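Grerimeck Allotment and Garden Society
Minutes of the November general meeting

Held in the upstairs room, starting at 7.30pm, or a few minutes after, as the kettle took its time and it seemed unkind to begin before everyone had something hot in their hands.

In the chair: Katia Melis

1. Welcome and apologies

Katia welcomed us all and said how pleased she was to see so many faces on such a foul night, particularly those who had walked up from the Cattaneo Road end, where the pavement is still up. Apologies had come from the Dravano Lane plots, who were sharing one car between them and the car wouldn't start.

2. Minutes of the last meeting

These were read and agreed, with one correction. The quince tree that was said to be on plot 8 is on the path beside plot 8, and the plot holder would like it known that she has never claimed the fruit.

3. Water

This took up a good part of the evening, as water generally does. The bill for the season came to £803, a fair bit more than last year, and there was a long and mostly good-humoured discussion of where it all went. Several members thought the lower trough had been weeping at the joint since the spring. Others felt the dry spell in early summer explained it well enough, when many of us were up there morning and evening with cans and still lost our lettuces.

It was agreed that the joint should be looked at before the first hard frost, and that the mains would be turned off at the end of the month and the standpipes lagged. Members are asked to empty their own butts, or at least leave the taps open, as two split last winter and made a dreadful mess of the path. 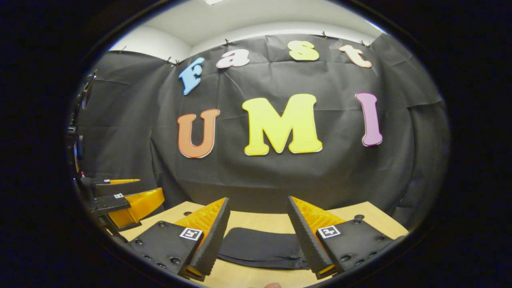
The idea of a second tank, to collect rain from the roof of the store, was raised again. Katia had been given a price for a 2000 litre tank with its stand and pipework, and this was £2690 delivered. There was a little intake of breath at that. After some talk it was decided not to buy this year, but to ask whether a smaller one might be had second-hand, and to bring the matter back in the spring when the rents are in.

4. Seed order

The joint order will go to Ustosska as before, everybody having been happy with the broad beans and the leeks, though rather less so with the parsnips. (It was pointed out, very fairly, that parsnips were poor all over the site, including those from saved seed.) Lists should be put in the tin in the store, with your name and plot number on the same sheet as the order, please. Last year there was an unclaimed half pound of shallots which was eventually eaten.

Seed potatoes are to be ordered separately. Most wanted a first early and a maincrop, and there was a warm speech in favour of something waxy for salads, which won over more people than expected.

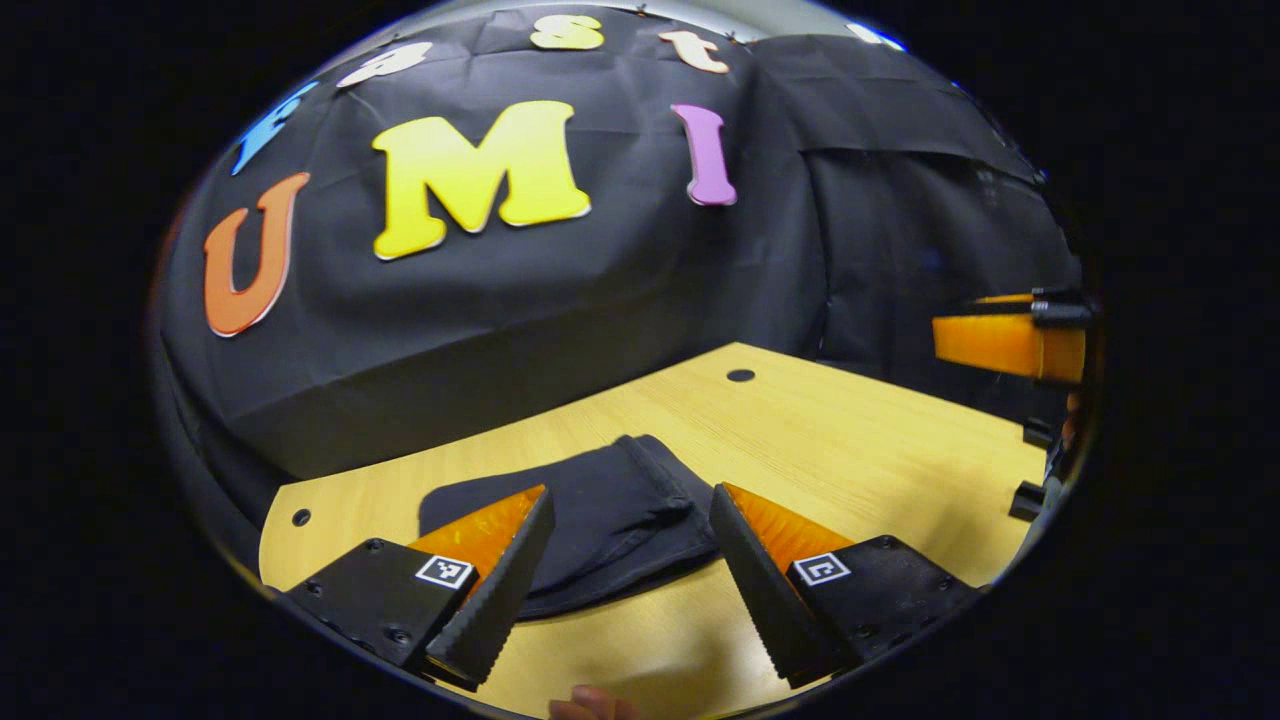
5. Paths and hedges

The hawthorn along the top boundary needs cutting before the birds begin to think about nesting, and a working morning will be fixed once we know who has a decent pair of loppers. Soup will be provided. The main path has a soft patch by the compost bays and woodchip will go down there as soon as a load can be found.

Members were reminded, gently, that bonfires are for late afternoon only and that the houses behind do hang out washing.

6. Plots and waiting list

One full plot and one half plot have come free. The half plot is badly overrun with couch grass at the far end, and it was agreed that whoever takes it should have their first year at a reduced rent, with the loan of the heavy fork.

7. Any other business

The question of keeping hens was asked. It was felt that this deserved a proper airing and it will go on the next agenda.

A green flask and a single left-hand glove were found in the store and are on the shelf by the door.

Thanks were given for the apple cake, and the recipe was requested.

The meeting closed at 9.15pm.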